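4. Loading the component plate

The Taddale component plate holds one desktop processor, memory modules and one hard drive in its caddy. It is used on the Berna bench for sorting, inspection and handling practice. The plate carries no wiring, and parts placed on it are not powered.

Before you start

Set the plate on the bench panel with its molded brackets facing up. Remove screws and loose clips from the panel, as small parts can lodge in the grooves and lift the plate.

CAUTION: Discharge static before touching any component. Hold memory modules by the short ends and the processor by its sides.

4.1 Fitting the parts

1. Check that every slot and bracket is clean. Use a dry brush only.
2. Lower the processor into the square bracket with the metal heat spreader up. Do not press on it.
3. Slide a memory module into a long slot until the end clip holds it. If only one module is being used, leave the other slot empty.
4. Fit the hard drive into the blue caddy before placing it on the plate. Never force a bare drive into the caddy position.
5. Set the caddy down with its large blue tab clear of neighboring parts.
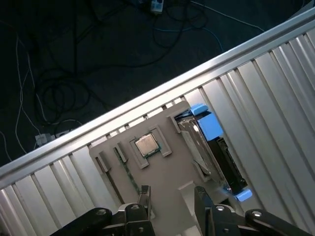 Figure 7. Plate with processor, one memory module and hard drive in blue caddy.

4.2 Checking the fit

Look across the plate from the side. The processor should lie flat in its bracket. If one edge is raised, lift the processor out and lower it again - pushing down on the high edge can mark the bracket wall.

Pull lightly on the upper end of the memory module. It should stay in the slot. A clip that no longer holds must be replaced (order as Cundska spare, set of 2).

NOTE: The plate may overlap the panel rail. Make sure it does not rock before loading the drive, the heaviest part in the set.

4.3 Unloading

1. Remove the caddy first, using the blue tab.
2. Draw each memory module straight out of its slot.
3. Lift the processor out last and return it to its tray.

Inspect the clips after every 100 loadings. The plate itself is rated for roughly 3,000.

Section revised 5 April 2024, F. Rathjen. Checked by H. Sauerland.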